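From: Farhad Abbasi
To: Koltel Strength and Fitness members list
Date: 29 Aug 2022
Subject: Re: Squat program for the fall block – questions on load and rest

Dear members,

Several replies have come in to the message circulated earlier this month on the fall squat block. The original is quoted below for those who joined the list since then, followed by the coaching office's response. Please read both parts before writing in with further questions, as a number of points are already covered.

> The coaching office intends to run the fall squat block on the same
> pattern as last year, with three squat sessions per week for all
> intermediate lifters. Members who train at Vemell will follow the same
> sheet as those at the main gym. Would the office please confirm
> whether the third session is to be a front squat or a lighter back
> squat? Last year's sheet said one thing and the wall chart said
> another. Several of us at Vemell also had sore knees by the middle of
> the block and would like to know whether the volume will be reduced.
> Finally, is the deload week fixed, or may a lifter take it early?
>
> Avcı, for the Vemell evening group

The office thanks the Vemell evening group for these questions. The wall chart was wrong and has been taken down. The printed sheet should be followed in all cases.

Third session

The third session of the week is a front squat. It is meant to be lighter than the first two sessions and should not be treated as a second heavy day. Lifters who can't hold the bar in the front rack position may use straps or a crossed-arm grip. Those with a wrist or shoulder complaint may use a safety bar, provided they tell the coach on duty and note it in their log.

Working sets for the front squat are 4 sets of 3, with a full rest between sets. The top set should leave the lifter confident of at least two further repetitions. If the bar slows clearly before the last repetition, the load was too high and is to be reduced at the next session.

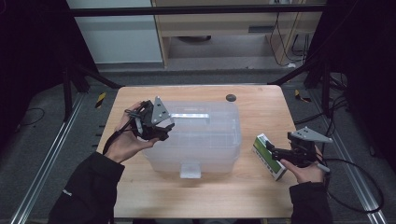 Translucent storage box on the wood-top table.

Volume and sore knees

The office has reviewed the logs handed in at the end of last year's block. In many of them the back squat volume climbed every week while leg extensions and walking lunges stayed in as well, at the same number of sets. The sheet did not ask for this, although it did not rule it out either. The new sheet does. In weeks one and two, one accessory exercise for the quadriceps is permitted after each back squat session. From week three onward, accessory work for the quadriceps is done after the first session only.

Hamstring and hip work is not restricted. Romanian deadlifts, back extensions and leg curls may be kept at their present level by anyone who is recovering well.

Warm-up sets are to be logged. This was left out by nearly 20 lifters last year, and it made their records hard to read – a person who takes six heavy warm-up sets has done a different session from one who takes three light ones, even when the working sets match. Sets with the empty bar need not be written down.

Members with knee pain that lasts more than a day after training, or that changes the way they walk on stairs, should stop squatting and see a doctor or physical therapist. The coaching staff can adjust a program but can't diagnose an injury. Mild stiffness that clears during the warm-up is a matter for the lifter and the coach together, and may be handled by reducing the depth or the load for a session.

Depth and bar position

The standard for the block remains the crease of the hip level with the top of the knee. High-bar and low-bar positions are both acceptable. The office asks that a lifter choose one at the start of the block and keep it until the end, so that the numbers from week to week can be compared. Heeled shoes, flat shoes and small plates under the heels are all permitted on the same condition.

Belts may be worn on working sets. Knee wraps may not. Knee sleeves are a personal choice and need no approval.
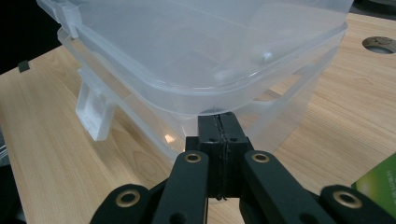 May a lifter take the deload week early?
The deload is set for week four, but a coach may move it forward by one week for a lifter who has missed the planned repetitions in two sessions running.

A deload that has been moved forward is not repeated in week four. The lifter resumes the sheet at the point where it was left. In the deload itself, the number of working sets is cut by half and the load is held at the level of week one. It is not a week off, and lifters who wish to take a week away from the gym should plan this for the end of the block.

Loading

Starting loads are to be set from a recent set of five and not from an old single. If no such set has been done since the spring, the first session of the block should be used to establish one. Increases are small and are made only on the first session of the week. The second session repeats the load of the first for fewer sets. The Kudden plates at Vemell include the smaller sizes needed for this, and they are to be returned to the rack nearest the door after use.

The office is aware that some members are working toward a combined total of 1,000 pounds in the squat, bench press and deadlift. That is a sound goal and the block will support it, but no testing is scheduled until the block is complete. Attempts at a new maximum during the block are discouraged. Coaches have been asked not to spot them.

Food, sleep and other training

A number of members asked whether they should be eating more during the block. Lifters who are losing weight without meaning to should increase their meals, with most of the increase coming at breakfast or in the meal after training. No supplement is required by the program. Long runs and hard cycling are best kept away from the day before the first squat session. Easy walking may be done on any day.

Poor sleep over a single night is no reason to skip a session. Over several nights, it is reasonable to keep the planned load and drop one working set from each exercise until matters improve.

Before the first session, each lifter is asked to do the following:

1. Collect the printed sheet from the front desk and write in the starting load for each lift.

2. Agree on squat depth and bar position with a coach, who will initial the sheet.

3. Hand in last year's log if this has not been done. Logs will be returned at the end of the first week.

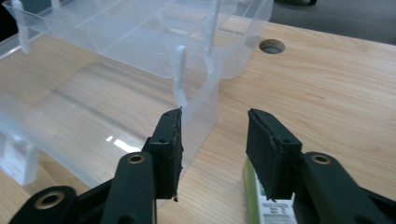 4. Tell the coach on duty about any injury or surgery since the last block, including those that do not involve the knees or hips.

Lifters at Vemell may do all of this during the evening session and need not travel to the main gym. Corrections to the sheet will be sent to this list only. Please don't rely on photographs of earlier sheets, some of which are still being passed around and carry last year's set numbers.

Replies about the program may be sent to the list. Replies about an individual injury should be sent to me directly.

Farhad Abbasi
Coaching Office, Koltel Strength and Fitness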